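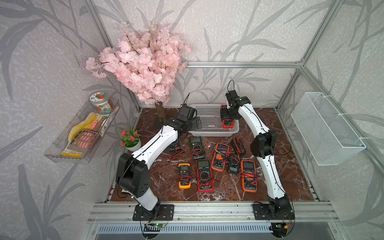

One basket, a lot of meters

I went to Peeters expecting to be talked into something. The shop, on the Oreck side of Narovley, sells used test gear and lends it too, and its owner has a theory that a plain plastic basket is the best place to keep multimeters. He has told this to enough customers that one of them passed it on to me. I keep mine on a pegboard, each on its own hook, and I was not in a hurry to change.

He is 73 and has been around meters since his first job, fixing radios. He asked me not to print his name, on the grounds that people would start mailing him broken ones.

"They already do," he said. "It would get worse."

What he has against drawers is simple enough. "A drawer is dark. You put a meter in a drawer, and next month you buy another meter." I said that sounded like a problem with the person and maybe not the drawer. He agreed, then went on as if I hadn't spoken. "A basket you can see into. You can see the sides of them. You can carry it to the bench."

You can also carry it to the bench and spend ten minutes getting the leads apart. That was my whole objection, and I had it ready before I parked. Red and black leads from one meter will find the leads from the next one, and by the time you lift the one you want, you have three in the air.

He didn't deny it. "Sure. If you throw them in."

So how do they go in? He says the big ones stand up along the ends and the small ones fill whatever is left. The leads get wound around the bottom of the body, under the dial, so the screen stays clear and you can read the name across the top. He claims to do this with every one of them. I looked. He does it with some of them. The yellow Aneng A830L was wound up tight and neat. The Victor 890F behind it had a loop of red lead wandering across the top and a probe lying over its shoulder, and the big red-and-black DT9205A had its leads draped down the front, over the jacks and half the printing.

"Those are in progress," he said.

I asked why he doesn't pull the leads off altogether and bag them. This is what I do, and I think it is plainly better. He made a face. "Then you have a meter with no leads and a bag of leads with no meter. I had 46 leads in a box once. I couldn't have told you what any of them belonged to." He says that a lead that lives with its meter gets looked at, and that a lead in a bag gets used with a crack in the insulation. I can follow the argument. I noticed he didn't have an answer when I asked how often he looks. 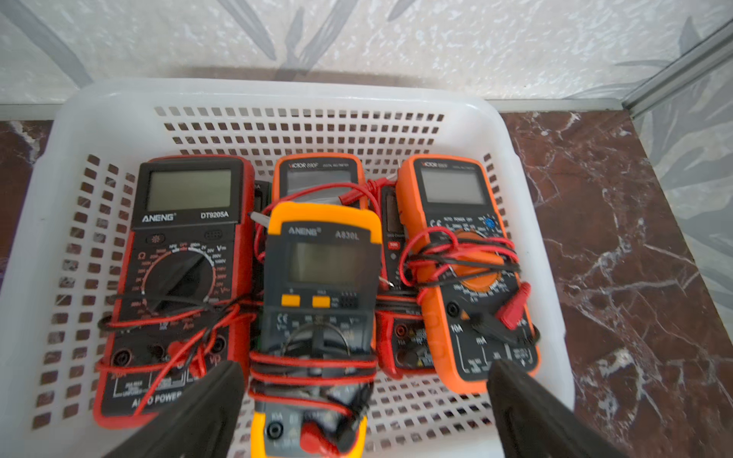
What gets loaned and what comes back

The loan side of the shop is where the basket is supposed to prove itself. A meter costs 2 dollars for the weekend, and people take whichever one they like. Mostly, he says, they go by color.

"Nobody asks me about the input impedance. They want the orange one."

I don't think that's such a bad way to choose, if all you're doing is checking a battery or finding out which half of a string of lights has quit. He thinks it's terrible, and yet he leaves the meters where people can pick by color. I asked whether a shelf with a small card in front of each one, saying what it's good for, might fix that. There used to be cards. They came from a print shop in Darnska and people used them to write down phone numbers.

When a meter comes back he touches the probes together on the continuity setting, puts it on a battery he trusts, and wiggles each lead where it goes into the plug. That last one is the check he cares about. "The wire breaks inside, right at the plug, and it looks perfect. You bend it one way and you have a reading. You bend it the other way and you'd swear the circuit was dead. That's how people get hurt." On this, I had nothing to push back with. It's good advice wherever you keep the things.

Then the meter goes back in the basket, and here I did push. The leads he has just tested get wound tight around a hard plastic case, with the bend coming right near the plug. Wouldn't that cause the very break he's looking for?

He took a while with it. "Could be," he said. "I leave a little slack at the top."

I looked for the slack and found it on one.

The holes

He is fond of the holes in the basket. They let dust fall through, he says, and you can hang a probe from one. I asked him to show me a probe hanging from one. He said it's something you could do.

He also says the basket keeps him from owning too many, because when it's full he has to sell something. I asked if that had ever happened. It had not. What had happened was a second basket, in the back, and he'd like it known that the second one is for parts.

I asked what he would tell a person with only a couple of meters and an ordinary kitchen drawer. He thought they should buy a better set of leads before they bought anything to put them in, and take the battery out of whichever meter they weren't using. "I've thrown away more meters for leaked batteries than for anything electrical." Does he take the batteries out of his own? He does it every October, he said, or he means to.

I drove home and looked at my pegboard. The hooks are fine. I did check the leads at the plugs, all of them, and threw out 2.

Peeters is open mornings. Bring cash for the loans, and wind the leads up before you return anything, however you like to do it.

14 comments | Share this

We use cookies to remember your settings. By continuing to read you accept our cookie notice. OK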